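Mudisbridge Household Help - Storage and Tidying

Do colour-coded bins do anything, or is it just a way to sell more bins?

tansyandtoast
Posted Friday, 22 posts

We moved to a smaller flat near Geltport in November and I have one deep cupboard in the hall that has to hold everything that used to live in a utility room. Batteries, bulbs, picture hooks, shoe polish, the drill bits, the lot. Every article I read tells me to buy matching tubs and give each category a colour. A shop in town sells a set called the Soriano which is 17 tubs in five colours and costs more than I paid for the cupboard doors.

I am not convinced. I had labelled boxes in the old place and within a month the labels meant nothing. My other half puts things wherever there is a gap. Has anyone kept a colour system going for longer than a few weeks, with another adult in the house? And do you need lids?

gatepostlane
300 posts

Don't buy the set. I've been through three of these systems and the trouble is always the same - there are more colours than anyone can remember. Five is hopeless. You end up standing in the hall asking whether green was plumbing or string.

What has lasted in our house is three containers and no more. Ours go: things that need a battery or a plug, things for fixing the house, and things that are waiting to go somewhere else (returns, a neighbour's dish, library books). The colour is only there so you can shout "it's in the red one" from another room. I doubt it makes anybody tidier.

Lids are a waste of money for anything you open more than once a month. People take the lid off, put it on the shelf, put something on the lid, and now you have lost a shelf. The exception is under the sink, where I'd want one against drips.

Measure the cupboard depth first. Mine is 400 mm and the tubs sold as "cupboard size" were longer than that, so the door wouldn't shut. I took them back. The shop was not gracious.

mossyladder
Posted at 7.40 in the evening

just get shoeboxes. free. write on the end with a marker. i don't see what plastic adds

oddsocksunion
22 posts

I'd half agree with gatepostlane, but shoeboxes go soft in a hall cupboard on an outside wall. Mine in Troltthorpe did, and I had a box of screws go straight through the bottom on to my foot.

Where I disagree is on the see-through ones. Everybody recommends clear tubs so you can see what's inside, and all you see is a jumble pressed against the side. I'd take one translucent tub at most, for the odds and ends, and have solid colours for the rest. Shallow ones too. With a deep tub the thing you want is always at the bottom.

A blue, a red and a whitish see-through one side by side is plenty:

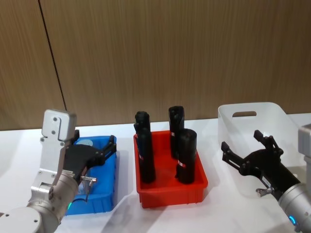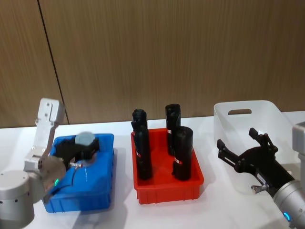
If you still want to try it, before spending anything

Empty the cupboard on to the floor and make piles without thinking about containers. If you get more than four piles you are being too fussy, so merge some. Leave the piles in carrier bags for a fortnight and see which bags get opened. We had one that stayed tied the whole time and it went to the tip, apart from a bicycle pump.

Then buy one tub, not a set, and check that it fits with the door shut and your hand can get round the end of it. Ribbed sides are a bit easier to grip but they catch dust in the grooves, whatever the packaging says about wiping clean.

As for the other half, I've had no luck there. Mine puts things in the nearest one. With three tubs that means looking in three places, and I've decided I can live with it.

tansyandtoast
Reply to all

Thanks. I'll leave the Soriano set where it is. I measured the cupboard and it is shallower than I thought, so that settles the long tubs as well. Will try the carrier bags first, though I suspect all of mine will stay tied.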